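Vukar Film Nights: your questions answered

We love getting your messages, and the same questions tend to land in the inbox at the start of every season, so we've gathered them up. Have a read before you write to us (but do write to us, especially if you've just seen something brilliant).

What is Vukar Film Nights?

A small cinema club with one screen, a very good sound system and a programme that wanders all over the place. One evening it's a silent comedy with live piano, the next it's a three-hour Finnish family saga, and then a cartoon about a badger. We run from September to the end of May, with a short break in March for the shorts festival, when our screen is busy from breakfast until midnight!

Do I have to be a member?

No, anyone can buy a ticket on the door or online. Members get in for less and can book before everyone else, which matters for the popular ones. The Hägglund double bill last winter went before general sale even opened.

Who picks the films?

Borghild Lunde puts together the main programme and Mahmoud Bensaid looks after animation and anything made by students. They disagree a lot, and the season is much better for it. Mahmoud's late-night animation slot has become my favourite thing we do – you sit down knowing nothing and come out wanting to ring everyone you know.
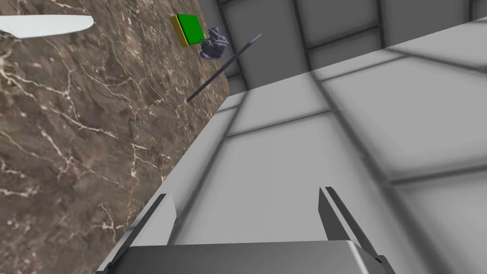

Marble and grey tiles, computer-rendered.

Can I suggest a film?

Please do! There's a suggestions book by the ticket desk, or you can email. Tell us the title, the director if you know it, and why you want to see it with other people in a dark room. Old films can take a while, as we have to find out who holds the rights and whether a decent copy exists. We have been chasing one Trellel picture for two years and we're still hopeful.

Are foreign language films subtitled?

Always, in English. We don't show dubbed versions, apart from some of the Saturday-style morning films for little ones, and the listing will say so. If you'd like captions on an English language film, look for the letter C next to the time. There are at least two of these screenings a month.

What time does the film really start?

At the time printed on your ticket. We don't show adverts. Somebody usually says a few words first, but that happens before the start time, so come 10 minutes early if you want the introduction. Elsa Dalen's introductions are worth leaving work early for.

Can I come in late?

Yes, through the back door only, and please take the first free seat you find. For films with live music we have to keep the doors shut until the first pause.

Can I bring food and drink?

Hot drinks, cold drinks and quiet food are all fine. The café does a cinnamon bun that sells out by seven, so grab one on your way in and thank me later. Nothing in a crackly bag, please!

Is the building accessible?

There's level access from the car park side, a lift to the screen and three wheelchair spaces in row D. A companion ticket is free. There is a hearing loop too, strongest on the left of the room as you face the screen.

How do I enter a short film for the festival?

Entries go through the Zunik form on our submissions page. Films can be up to 10 minutes long, and live action, documentary, hand-drawn and computer animation are all welcome. First-time makers, send us your work! Minttu Tuominen's first short was shown here and she now comes back every year to help choose the others.

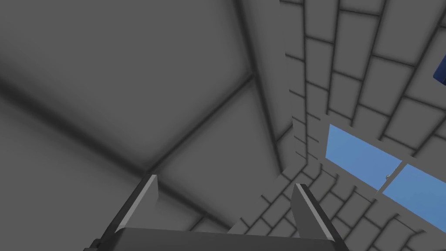

Can I hire the screen?

You can, on most mornings and some afternoons. People have used it for birthdays, book launches and one very long wedding video. Write to Sølve Skjelbred at the desk with your date and the sort of file or disc you'll be bringing, and he'll send you the prices and arrange a test run.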